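Rarside Board > Hands, Grippers and End Effectors > Four-finger hand in sim: Brakus or Sibiya controller?

fingerjoint_al
Posted November 6, 2023

OK, I've been going back and forth on this since July and I need other people to yell at me. I'm doing in-hand reorientation in simulation: ball sits on the palm, fingers turn it until it matches a target pose. Same hand model every time, same physics settings, only the controller changes. I've tried two so far, the Brakus one (position targets, nice and stiff) and the Sibiya one (torque, with a learned policy on top).

Brakus is so much easier to live with. I had it turning things the first evening! But it squeezes. You ask for a few degrees of yaw and the fingers clamp down, and then the ball either pops out or just sits there locked up.

Sibiya took me forever to train on 128 parallel environments (my poor graphics card) and it still does this funny shuffling thing with the fingertips, but it drops a lot less.
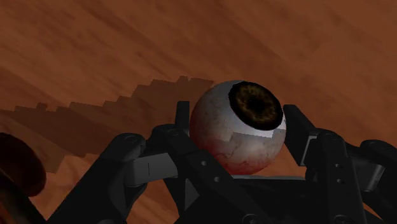
So my gut says Sibiya, but I only logged proper numbers for one night. Out of 1,952 attempts it reached the target on a bit more than half, and I never ran Brakus on the same list of targets. Yes, I know. Anybody have both running?

mrs_torque
Reply

Run Brakus on the same targets before you do anything else. Comparing a logged run to a gut feeling gets you nowhere, and I say that with love.

Also, what are your stiffness gains? The defaults are way too high for a ball. I cut mine by a factor of 4 and most of the popping went away. It felt mushy at first and I hated it, then I got used to it.

backlash_benny
Reply

Going to disagree with the whole setup. Position control is the wrong tool for this, full stop. You can soften the gains all day, and you're still telling the finger where to be when what you care about is how hard it pushes. I wasted a summer on that.

Sibiya or write your own. I'd write your own.

mrs_torque
Reply

"Write your own" is what you tell everyone, Benny. Low gains on a position controller give you a spring, and a spring pushes in proportion to the error. That's plenty of force control for a ball on a palm.

backlash_benny
Reply

Until friction changes! Drop the friction in your sim a little and tell me how the spring does.

annatjie_s
Reply

Annatjie Sithole here, I mostly lurk. I have both running, on the Fekero hand model though, so take it with some salt. With softened gains the Brakus controller was close to Sibiya on small rotations and fell apart on big ones, where a finger has to let go and grab again somewhere else. It never wants to let go. That regrasp is where the learned policy earns its keep, shuffling and all.

One thing to check before you trust either: your collision shapes. I had a sphere with a coarse collision mesh for weeks and the fingers were catching on flat spots I couldn't see in the render. Swapped it for a true sphere primitive and both controllers changed, Sibiya for the worse, because it had learned to hook on the edges. I had to retrain the thing from scratch and I'm still a bit mad.

fingerjoint_al
Reply

Oh no. I'm using the mesh that came with the object for collisions. Never even opened it.

And Torque, gains are at the defaults, so you win that one. I'll soften them, put in the primitive and run both on the same targets. Retraining goes on overnight, so don't expect anything quick.

backlash_benny
Reply

Do the friction sweep too.

fingerjoint_al
Reply

Fine – but only a small one. Annatjie, did you change the contact settings when you went to the primitive, or leave them alone?

annatjie_s
Reply

Left them alone the first time, then raised the solver iterations a notch because the fingertips were jittering. Change one thing at a time though, or you'll be back here in a month asking which one did it. I can post my config tonight if it helps.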